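4.2 String tension loss in stored rackets

Tension loss after stringing has mostly been studied in rackets that are in play. Less is known about rackets that are strung and then left alone, as happens in club shops and school programs. We followed 60 rackets strung at the Clollis workshop in Kumoldale, all at 26 kg, using either a polyester or a multifilament string. Stringing was done by one person on one machine. Stringbed stiffness was read with a Wimix meter right after stringing, again after 20 hours, and then once a week until the end of January.

Most of the loss came early. In both groups the drop in the first 20 hours was larger than the drop over the whole of the following week. The polyester rackets lost more than the multifilament ones, and they kept losing tension for longer. Pastor and Riviere found the same order in their work on practice rackets, although their rackets were hit with between readings.

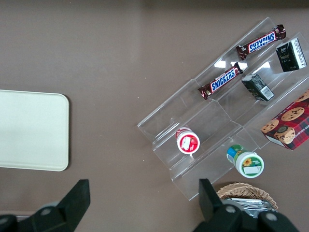 Figure 3. Tabletop with a tray and a clear tiered display stand.

Does a racket lose tension if it is never used? The string keeps stretching under its own load, so stiffness falls even when no ball is hit - faster at first, then slowly.

Room temperature was logged but not controlled. Štefanec has argued that warm storage speeds up the loss in polyester, and our readings do not rule this out. The two warmest weeks showed slightly larger drops, but the difference was within the error of the meter.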